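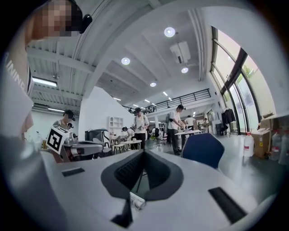

7th April
Dwivedi, workroom desk

Ticket 145: white rectangular table rocks, ground floor, open area before the mezzanine
Status: open (was marked solved, reopened by us)

Problem: The long table rocks toward one corner when anyone leans on it to work. Small parts creep to the edge and drop. People now stand at the other side of it, and that side gets crowded by mid-morning. The small round table is fine. So are the stools.

Supplier's first reply (Gralar): floor is uneven, please use the leveling feet.

We used the leveling feet. We used them when the table came, and again on Tuesday, and they were level both times by the bubble. I don't buy the floor story. The round table has stood on three different spots in that room and never moved.

Test 1. Slid the table one width toward the shelves. Still rocks, same corner. If it was the floor, the corner should have changed. Gralar said floors can be uneven in more than one place. Sure.

Test 2. Turned the table end for end. The rocking went with the table. I would call that the end of the floor theory, but the ticket was closed the next morning with the note "customer to monitor floor."

Test 3. Emptied the top completely and pressed each corner by hand. Three are solid. The fourth gives about 4 mm, then stops with a click. The click comes from up under the top, where the leg joins.

Test 4. Tightened the bolts on that leg with the key that came in the box. Good for an afternoon. Next day it clicked again.

Supplier's second reply: table may be overloaded, please check the rating. The sheet says 2,000 newtons, spread evenly. What we had on it would not trouble a card table. Asked them to explain how a load problem shows up on an empty table. No answer to that part.

Supplier's third reply: they suggest the Zemness brace kit, sold separately, 18 dollars plus shipping. It may well help. I would still like to know why a table this new needs a brace before we pay for one, and whether the kit fits this model, as the page only lists the older one.

Also tried: folded cardboard under the foot. Stops the rocking, looks awful, gets kicked out by lunch.

Next: take the leg off and look at the threaded insert. My guess is it has pulled loose in the top, in which case no brace will fix it and we want a new top. Until then please keep small parts on the round table, and don't use the shelves as overflow, the open compartments are already hard enough to keep sorted.

Ticket stays open until somebody at Gralar reads Test 2.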